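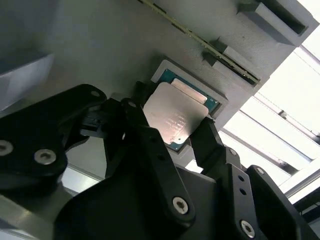
Tareck Bench Kit for Student Robotics Teams

Catalog no. 3621
Category: Electronics handling, secondary and college level

The Tareck Bench Kit is the equipment set issued to teams entering the computer service event of the Metdale Student Automation Challenge. Teams program a robot arm to handle a processor, a memory module and other small parts on a desktop computer. The kit is also suitable for semester courses and after-school clubs that do not plan to compete.

What is supplied

Gray 3D-printed fixture plate with part holders
Clivitz fastener pack, metric
Team workbook, 100 pages
Event rules and scoring sheet

The robot arm, gripper, work table and computer are not included. Schools may use any six-axis arm that meets the reach requirement in the event rules — a list of accepted models is sent with each order.

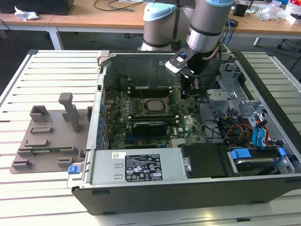

Arm and gripper over an opened desktop tower, with the fixture plate on the table at left.

Specifications

Plate mounting: slotted table
Print files: included, for replacement plates
Plate weight with fasteners: 271 g
Recommended team size: three to five students

Use in class

The workbook begins with taught positions and proceeds to gripper force, part alignment and error recovery. Students should complete the alignment unit before working with a processor. An instructor must be present whenever the arm is powered.

Ordering

Registered schools may order through the Valcárcel education desk, quoting the catalog number. Replacement fixture plates are listed separately under no. 2745. Orders for the spring event close in February.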